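Kubiak
April 11, 2024

1/ I moved to Wostberg for work in September, and I want to write down what I learned about sleeping in a noisy apartment. Maybe it helps another person who is new in a loud city.

2/ My building is on the corner where the tram turns. The last one passes at 20 minutes after midnight and the first one comes a little after 4. Between them there is the bakery truck.

3/ First I bought earplugs, the soft foam kind. For two months I put them in wrong. You must roll them very thin, pull the ear up with the other hand, and hold the plug inside until it has grown.

4/ Then I paid 200 for heavy curtains from Preleo. They are good against light. Against the tram they do almost nothing, and I was a little angry with myself -- the seller had never promised it.

5/ The real hole was under the window. A strip of old rubber had become hard and I could push a coin through. New rubber from the hardware store took one evening, and the bakery truck became much quieter.

6/ I also tried the Kedetix app with rain sounds. The rain is nice. The river sound has a loop and after some nights I was waiting for it, so now I use only rain.

7/ What surprised me is how much the day decides the night. If I sit until evening with my laptop, I hear every tram. If I walk up to 72 minutes, the long way by the canal, I hear maybe one.

8/
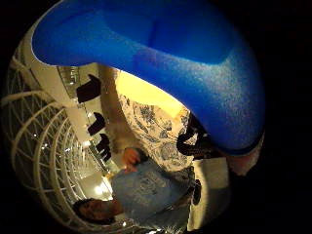
Light blue T-shirt, big blue thing, everything upside down.

9/ My neighbor from the third floor has lived on this corner since before the tram had rubber wheels guards, or how they are called. She sleeps with the window open. I asked how, and she said "which tram?"

10/ Next I want to move the bed to the inside wall. The closet must go first, and it is heavy. If you have done this alone, please write me how.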